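Section 4: Giving the robot its first chores

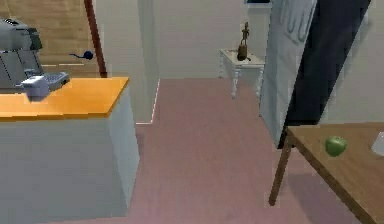
By this point you have finished the base set-up in Section 3, the Femov is charged, and its status light is steady. Now comes the fun part! You're going to teach it a room and hand it a job. We'll start in simulation, in one of the Garside practice rooms, and move to your real office or home once the practice runs look good.

Please don't skip the practice room. It costs you nothing but time, no mugs get broken, and you'll learn more about what the robot can and can't do in one afternoon of practice than from the rest of this manual put together.

4.1 What to expect

Can a machine do the chores yet? Some of them, yes, and it's a real pleasure to watch. The Femov is good at fetching one item from an open surface, carrying it across a flat floor and setting it down on another surface. It's fair at wiping a clear bench. It's still poor at folding anything soft, sorting mixed rubbish, and reaching past a delicate object to get at the one behind it. We would sooner tell you that now than have you find out with your grandmother's vase.

Our test team at Vudthorpe ran 300 practice fetches with a single apple as the target. The robot completed 285 of them without help. Most of the others failed at the grasp, where the apple rolled before the fingers closed. A person would do better, of course, but a few years ago we'd have been thrilled with half that!

4.2 Loading a practice room

1. Open the Grorken app and choose Rooms, then Practice.

2. Pick a room from the Garside set. For a first go, choose an office room with a bench, a table and carpet.

3. Wait for the room to finish loading. The progress bar may sit still near the end for up to 2 minutes. Leave it alone.

4. Tap Look Around. The view will turn slowly so the robot can build its map.

5. When the map turns solid, tap Save and give the room a name you'll remember.

Note: If the app shows code 1608, the map has a gap in it. Go back to step 4 and turn the view more slowly through any doorways.

4.3 Marking surfaces

The robot needs to know which surfaces it may take things from and which it should leave alone.

1. Tap each table or bench top on the map. It will be outlined once it has been picked.

2. Set each one to Take From, Put On or Leave Alone. A surface can be both Take From and Put On.

3. Set any small table holding an ornament to Leave Alone. Statues and figurines tip easily, and the robot judges thin shapes badly.

4. Mark anything leaning, such as a board or a long pole, as Keep Clear. The robot will plan its path with extra room on every side.

Caution: A leaning object has no fixed edge as far as the robot is concerned. If you don't mark it, the arm may brush against it on the way past. In your real room, move leaning objects out of the way before you start.

Note: Printers and copiers should be marked as Fixed. The robot can deliver a sheet of paper to the bench beside one, but it can't clear a jam or press keypad buttons with any accuracy. We're working on buttons, and we're very keen to get them right.

4.4 Your first fetch

1. Choose Chores, then Fetch One Item.

2. Tap the item on the map. Fruit is an excellent first target, as it's a simple shape and stands out well from a tabletop.

3. Tap the surface where you want it placed.

4. Set the speed to Slow.

5. Press Start and watch the whole run. Keep a finger near Stop, even in practice, so it becomes a habit.

6. Run the same fetch again from a different starting spot. If both runs finish, move up to Normal speed.

If the robot pauses in front of the item and doesn't reach, check that the surface is set to Take From. If it reaches and misses, open Grip and lower the closing speed by one step.

4.5 Moving to your real room

Repeat 4.2 to 4.4 in the real room, choosing Rooms, then My Place. Keep children and pets out until the first fetch is finished. Thick carpet slows the wheels, so expect longer runs than you saw in practice, and clear any cords from the floor before pressing Start.

For wiping chores, go to Section 5.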